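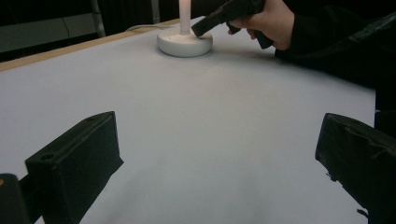
The white work table, with the white stand on its round base.

Does a white table top really save you buying a second lamp?

Posted by Lucrezia Caruso, Fri 10 May
2,286 views

I've been told by three different people now that if you cover your work table in white you get so much light bounced back up that one lamp will do the lot. I do paper cutting and a fair bit of hand sewing, nearly always after tea, and my table at the moment is dark stained pine that swallows everything. The bloke at Narnetti in Jedville was very keen on it. He was also very keen on selling me a white board cut to size for $110, so I'm taking that with a grain of salt.

The photo is the sort of setup he means. White all over, thin pale timber strip along the edge, white stand on a round base. I'll grant it looks bright up near the stand. But then look at the middle, where it goes greyish and blotchy. Is that what you get for your $110? If it's shading I can live with it, but if white tops go patchy like that with use I'd want to know before I hand over the money.

My other worry is glare. I sit at the thing for hours and I don't fancy staring into a snowfield. And a white stand on a white table seems like asking to knock it over. I had my last lamp off the table twice in April and that one was bright green.

So: does the white really make a difference, or is it one of those things people repeat because they read it somewhere? Paper or board? And does it need to be white-white, or would a pale grey do the same job?

11 people are following this

Mahmoud Bensaid

I did exactly this and I'd call it half true.

A white surface does throw light back up. You notice it on the underside of your hands and on whatever you're holding, the shadows go softer and threading a needle is easier. What it doesn't do is make more light on the table itself. If the far corner is dim it stays dim, only now it's a dim white corner. Anyone who says it replaces a second lamp has never cut paper in the dim corner.

On the grey bit in your photo, I wouldn't swear to anything from a picture. White surfaces in photos show up every little change in the light, and mine looks mottled in every photo I've ever taken of it and is perfectly clean when you walk over to it. The brightest part being further up near the stand fits with that. It could just as well be grubby, though. If you can see one in person, wipe it with a damp cloth, then move the lamp and see whether the patch moves as well. If it moves it's light.

Don't pay $110 to find out. Get white paper off a roll, pull it tight and tape it underneath the table edge. Try that for 9 nights or so, long enough to get past the novelty. Paper does have its problems - it dents, it tears where your scissors catch, and a cup of tea finishes it. But you'll know whether you like working on white, and some people can't stand it.

If you do go to board, get matt. Anything with a sheen gives you a bright spot exactly where you're looking. The Palumbo board I bought was sold as matt and I'd say it was half matt at best, so take a torch to the shop and shine it along the surface before you believe the label.

23 found this helpful - 4 comments

Agata Zuccaro: Does the tape mark the timber underneath?
Mahmoud Bensaid: Mine didn't, but mine's an old door on trestles so I wasn't looking very hard. I'd test a bit on the inside of a leg first.
Agata Zuccaro: Ta.
Lucrezia Caruso: Torch is a good idea. He'll love me.

Dario Zanetti

Waste of money. Buy another lamp.

2 found this helpful

Remo Bianchini

I'll disagree with Dario, a bit. A second lamp gives you a second set of shadows, and for fine cutting I'd sooner have one good light in the right spot. Opposite side to your cutting hand, a little ahead of you, low enough that you can't see the globe when you sit up straight. Sort that out first. A lot of what people put down to the white top is really that they cleared the table and moved the lamp when they fitted it.

Pale grey is worth a go if glare bothers you. I use a light grey card over the bit directly in front of me and leave the rest white. White thread on a white table is hopeless, and so is white paper, you lose the offcuts and find them stuck to your elbow. For that kind of work I put a dark mat down, at which point you may well ask why I bothered with the white. Fair question.

As for knocking the stand over, a wide round base like that is a decent start, but width isn't weight and a photo won't tell you which you've got. Pick it up in the shop. I had a Girnis one with a lovely broad foot that weighed nothing and went over whenever I tugged the cord. If yours is light, a strip of coloured tape around the rim helps you see it and a blob of removable putty underneath helps more.

I wouldn't fuss over the timber edging either way. It keeps the edge of the board from chipping if it's fitted properly. If it sits even slightly proud of the surface it'll catch your sleeve and collect threads all day, so run your thumb along it before you buy.

14 found this helpful - 1 comment

Lucrezia Caruso: Right, paper first and the lamp moved to the other side. I've got half a roll in the shed. Still not convinced about the whole business but I'll put up how it goes once I've done a couple of weeks on it.

Share 6 - Comments 5

Contact us | Copyright and terms | Back to top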